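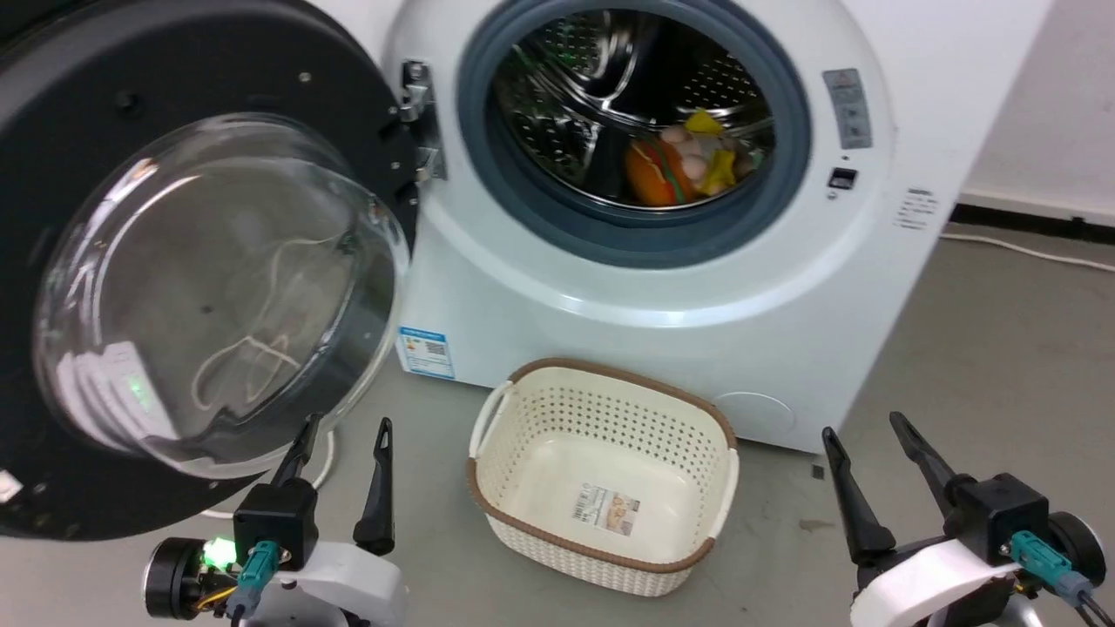

About Zolard

Zolard shows household robots how to do chores. We do it by hand and by remote control, one repeat after another, and we sell the recordings and the know-how to people who build the robots. We have 13 staff, one long room divided into kitchens and laundry corners, and a fairly low opinion of most robot videos.

If you came here hoping to read that a machine will be folding your shirts by January, you will find that on plenty of other sites. We would love to be wrong. So far we haven't been.

What we do all day

A person sits or stands at a pair of leader arms and moves them. The robot's arms copy the movement. The person opens a door, picks something up, puts it in a basket, and does it again with things lying a little differently. Every run is saved, along with what the cameras at the robot's head and wrists recorded. Later, a model is trained on those runs and we find out what it picked up from us, good habits and bad.

Laundry corners get booked more than anything else here. A front-loading washer is a mean test. The door swings into the space where an arm wants to be, the drum is curved and shiny, the rubber gasket catches fingertips, and whatever you are after has rolled to the bottom. We don't start with clothes, either. Toys go in the drum first, because a toy keeps its shape and a sock doesn't. Some customers find this disappointing. They wanted towels on day one. We tell them to come back when the robot can get a plastic star out of a steel drum and into a basket without leaning on the door.

For some jobs we skip remote control and push the robot's arm through the motion directly, hand on wrist. It is quicker to learn and it gives a better feel for force. It also puts a human arm in half the footage, so we use it for short movements only.

How we started

Nhi Doãn started the company after a few years of running demos for other people's robots. Her job was to make one good take. She got tired of it. A demo that works on the ninth try gets shown as if it worked on the first, and she thought there might be customers who would pay to see the other eight. There were two. One of them, Thiele, still works with us.

Giang Phí joined to run the operators' floor and wrote most of the rules we still use. An operator does 44 runs in a shift and then stops. Before that rule people did more, and you could see it in the data: late runs were sloppy, with the grippers closing early and bumping things on the way out. A tired person teaches a robot to act tired.

What we don't believe

We don't believe a task is learned when the robot has done it once, or when it has done it for visitors. Our own bar is 60 tries in a row with the objects moved each time, and we report every failure, including the silly ones. Our first drum-unloading policy for Dellum missed that bar by a wide margin. It took 166 more recorded runs and a lower basket before it passed, and we are still not sure which of the two did it.

We don't believe that more data fixes everything. Sometimes it does. Sometimes you have just recorded the same mistake many more times.

We also have doubts about our own trade. It is slow, it costs real wages, and there are clever people who think robots will soon learn from videos of people doing chores, with no operator needed. Maybe so. We have tried some of those systems on the washer, and for now the operators are keeping their chairs.

Who does the work

Our operators come from all over: a dental lab, a bakery, a crane yard, a couple of gamers who were sure they'd be the best at it and weren't. They are employees with set hours – we don't pay by the run, which only gets you fast, bad runs. Their names go in the notes for each batch if they want them there, and customers can talk to them. Most of the useful things we know about teaching grippers came from someone on the floor complaining.

Winis, our recording software, was written in-house and looks like it. It does let an operator mark a run as bad at the moment it goes bad, and that button gets used a lot.

Visiting

You can come and watch. The first shift starts at 8 a.m. and visitors are welcome from 10. We won't set up anything special for you, so you may see a robot do very well or spend your whole visit failing to let go of a toy. If you're thinking of hiring us, please stay for at least one full shift before you ask for a quote.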